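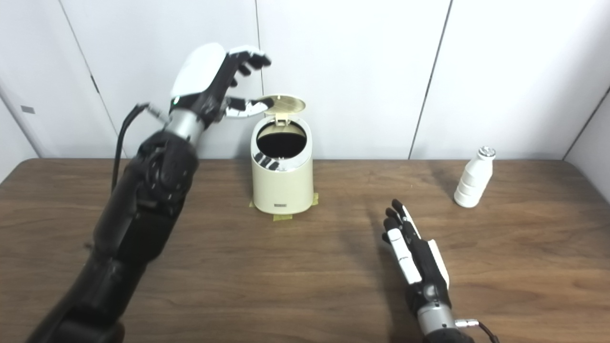 *A robotic hand over the raised lid of a small bin, taped to its table.*

The sales pitch at Trormont's packing plant is that the robots will take the dull jobs. Emptying, tidying, opening a lid and dropping something in. The plant has 157 people on its floor, and since June a good many of them have been asking which of their jobs count as dull.

Prudora, the company supplying the two-armed machines, wants them on end-of-shift cleanup first. It sounds harmless. Yet cleanup is the 12 minutes when packers talk to the crew coming in and pass on which line is running badly. None of that shows up on a task list.

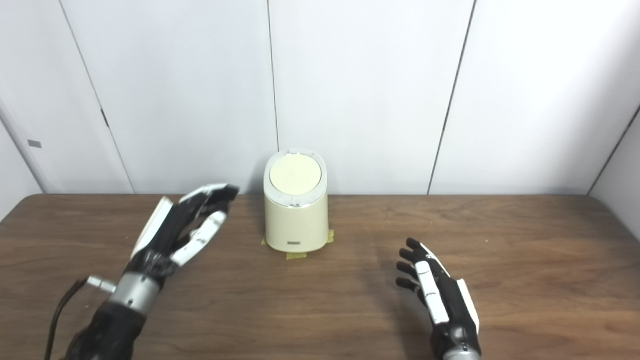 Management says no positions will be cut. It has also stopped filling vacancies on the night crew, and workers can do that math for themselves. The 28 who signed up for "robot partner" training were promised new skills. Several say they mostly learned how to put things back where the machine expects them.
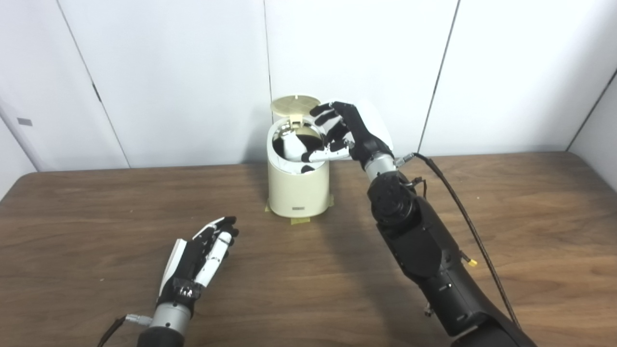

Then there is the matter of scale. A bin held down with masking tape is a fair place to start teaching a hand. A packing floor has 400 bins, on wheels, and they end up wherever the last person kicked them. Prudora says the gap will close with practice. Workers would like to know who does the extra cleaning until it does, and whether that time will be paid. So far the plant has given them no answer in writing.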